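What Is a Shelf Unit Made Of?

By Bienvenido Calimlim

31 shares
5 comments

A shelf unit is a box with one side left open. It has a top, a bottom, two sides and usually a back. Each flat part is called a panel. The open side is where things go in and come out.

Panels do different jobs. The side panels stand upright and carry weight down to the floor. The top and bottom panels hold the sides the correct distance apart. A shelf is a panel that lies flat between the two sides. When you put a book on a shelf, the shelf pushes its weight into the sides, and the sides push it into the floor.

The back panel is often the thinnest part, but it has an important job. Take a shoebox and cut out the bottom. Stand the box on its long side and push one top corner. The box leans over. A shape that leans like this is called a parallelogram. A back panel stops the lean - engineers call this bracing.

The space inside the box is called a recess. A recess is any part of a surface that is set back from the parts next to it. A window can sit in a recess. So can a light switch. 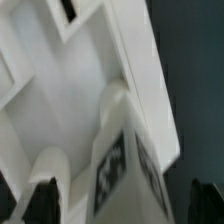 PARTS AND WORDS: EDGES

A pale recess can be hard to judge by eye. White surfaces reflect most of the light that reaches them, and the light bounces from one panel to the next. The shading changes slowly from bright white to light gray. Your brain uses those small changes to work out which surface is in front and which is behind. The long edge of a panel gives it another clue.

An edge is the line where a surface ends. A corner is the place where two edges meet. Most panels have square corners, which means the edges meet at 90 degrees. A narrow strip that sticks out from a surface is called a lip or a ledge. On some shelves, a lip at the front stops round objects from rolling off.

TRY IT: TEST A SHELF

You need two stacks of books of the same height, a sheet of thick card and 16 coins.

1. Place the stacks 20 centimeters apart.
2. Lay the card across the gap.
3. Add coins to the middle, one at a time. Stop when the card touches the table or you run out of coins.
4. Fold up a strip along each long side of the card. Repeat the test.

The folded card should bend less. The strips stand upright, and a sheet is much harder to bend across its height than across its thickness. Some metal shelves have folded edges for the same reason.

Diagrams checked by Nithin Krishnan.

1,022 views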